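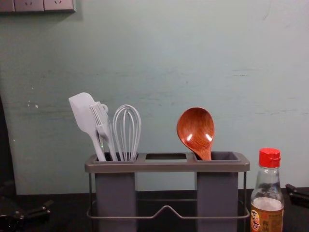

Section 6. Recording a Utensil Task by Remote Control

This section covers recording demonstrations on the Gorholm two-arm station using the Drestik hand controllers. It assumes the arms are mounted, powered and homed (Section 3) and that the chest camera has been checked (Section 4). To teach by moving an arm directly with your hands, go to 6.6.

The task used throughout is Spoon to Holder, program number 122 in the Grireo task library. The robot moves one spoon into or out of the right cup of a two-cup utensil holder. Other tasks in the library follow the same steps with different objects.

6.1 What you need

Gorholm station with both arms homed
Drestik controllers, left and right, charged above 50 percent
Recording computer with Grireo installed
Utensil holder, gray, two cups
Silicone spatula, basting brush and balloon whisk
Wooden spoon
Glass bottle with red cap

The bottle is not handled in this task. It stays on the counter to the right of the holder so that the policy learns to work next to it.

6.2 Setting up the counter

1. Wipe the counter and let it dry.

2. Stand the holder close to the wall with the long side facing the robot. Both cups must be pushed fully up under the top tray.

3. Put the spatula, brush and whisk in the left cup, in that order from the left. They may lean and overlap. Do not straighten them between episodes unless one has fallen out.

4. Leave the middle opening alone. There is no cup under it, and a utensil released there drops through to the counter. If this happens during a recording, mark the episode as failed and start over.

5. Place the bottle to the right of the holder with the cap on tight. Keep enough room for the right gripper to open fully without touching the glass.

6. Check the view on the recording screen. Both cup openings and the full bowl of the spoon must be visible when the spoon is in the holder.

Note: The chest camera moves if the station is bumped or the torso height is changed. Repeat step 6 after either one.

CAUTION: Keep both arms away from wall outlets. Set the upper height limit in Grireo under Station > Limits before you connect the controllers.

6.3 Connecting the controllers

1. Stand behind the yellow line with the emergency stop within reach of your free hand.

2. Turn on the left controller, then the right. Wait for a steady light on each.

3. In Grireo, choose Connect > Drestik. The default port is 2163. Change it only if your network administrator has assigned another one.

4. Hold both controllers in front of you at waist height and press Align. The arms do not move during alignment.

5. Squeeze and hold the enable grip on the right controller. Move your hand a short distance to the left and back. The right arm should follow in the same direction. Repeat with the left.

If an arm moves the wrong way, release the grip and align again. Do not try to correct for it by hand.

6.4 Recording an episode

There are two versions of the task. Record them as separate sets.

Version A, spoon out. The spoon starts in the right cup. The episode ends when it lies flat on the counter in front of the holder and the gripper has backed away.

Version B, spoon in. The right cup starts empty and the spoon starts on the counter at the marked position. The episode ends when the spoon stands in the right cup and the gripper has backed away.

1. Bring both grippers to the ready position, low and to the sides of the holder.

2. Press Record. Wait for the tone before moving.

3. Squeeze the right enable grip and approach the spoon. For Version A, take it by the neck, just below the bowl. For Version B, take it near the middle of the handle.

4. Close the gripper with a slow pull on the trigger. Stop when the force bar turns green.

5. For Version A, lift straight up until the end of the handle is clear of the rim, then move toward the front. For Version B, turn the spoon upright over the cup before lowering it.

6. Release, back away, and return to the ready position.

7. Press Record again to stop. Choose Keep, Failed or Delete.

The left arm stays at the ready position the whole time. Its data is still recorded.

CAUTION: Do not push down if the handle catches on the rim. The holder's wire frame is light and will tip toward the wall. Raise the arm, line up again and lower slowly. An episode with one such correction can be kept.

6.5 How many to record

A full set for one version is 118 kept episodes. Failed episodes are saved to a separate folder and do not count toward the set. Move the holder slightly left or right after every few episodes, and change the lean of the spoon in Version A. Operators tend to speed up toward the end of a session. Take a break when the arm speed warning comes on more than once in the same episode.

6.6 Teaching by hand

1. Release both enable grips and turn off the controllers.

2. Choose Mode > Hand Guide and select one arm. The other arm locks.

3. Hold the arm at the wrist, above the gripper. Keep your fingers out of the jaws.

4. Guide the arm through the motion. Use the wrist buttons to open and close the gripper.

Your hands and sleeves will show in the camera view. Grireo tags these episodes Hand Guide and leaves them out of camera training unless you turn on Include Guided. They can still be used with the Yupanqui path editor.

6.7 Problems

Arm lags behind the controller: close other programs on the recording computer and reconnect.

Spoon turns in the gripper: check the finger pads for wear and clean them with a damp cloth.

"No view" message at start: something is covering the camera, or the cable is loose at the chest plate.

Section revised September 27, 2019, by Omid Akbari.
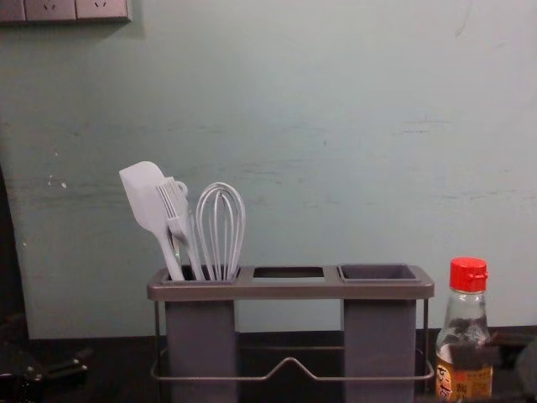 6.8 Ending the session

1. Return both arms to the ready position and release the grips.

2. Choose Session > Close and wait for the file check to finish. Do not unplug the drive while the bar is moving.

3. Turn off the right controller, then the left, and put both on the charger.

4. Park the arms as described in 3.5.

5. Enter the number of kept episodes and the task version in the station log. If you are switching versions in the next session, write that down too, so the next operator sets up the spoon in the correct starting position.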